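Caring for a White Worktop

Posted 18 Feb 2018 by Howard Catterall

White surfaces show wear sooner than any other color. Most of the damage I see comes from the cleaning and very little of it from the work done on top. These notes cover painted and coated tops in a kitchen or workshop. Bare stone and oiled wood need different treatment.

Daily cleaning

Brush off grit first, using a soft bench brush. Wiping grit with a wet cloth drags it across the finish. Follow with a cloth wrung out in warm water and a few drops of dish soap, then a second cloth with plain water. Dry the top at once. Soap left to dry forms a dull film that holds dirt, and people tend to mistake it for worn paint.

Stains

Coffee and tea: baking soda and water mixed to a thin paste, left for 6 minutes, then wiped away without scrubbing.

Marker and ballpoint: rubbing alcohol on a cotton pad. Test it under the edge first. Some paints soften, and if color or gloss comes off on the pad, stop there.

Rust rings: lemon juice and salt, dabbed on. Do not leave it overnight. Cans and steel tools are the usual source, so keep a mat under them.

Never mix bleach with any other cleaner, and never with anything acidic such as lemon juice or vinegar.

Scratches

Shallow marks in a gloss finish can be reduced with 3000 grit paper, used wet and with almost no pressure. Anything coarser leaves a haze. On a matte finish do not sand at all - the rubbed patch turns shiny and looks worse than the scratch.

Chips down to the base should be sealed soon, before water gets in. Fill level, let it cure for the full time on the can, then touch up with a fine brush in thin coats.

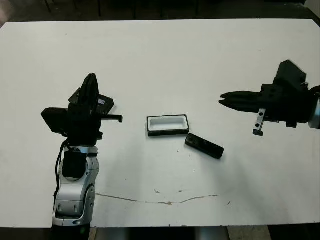
Check the top for level twice a year. I do mine in October and again in spring. Lay a long level both ways and shim the low leg with hard plastic. Folded cardboard packs down within weeks.

Yellowing is mostly from sunlight and old wax. Wax can be removed with mineral spirits and an open window. Sun damage is in the coating itself and needs repainting.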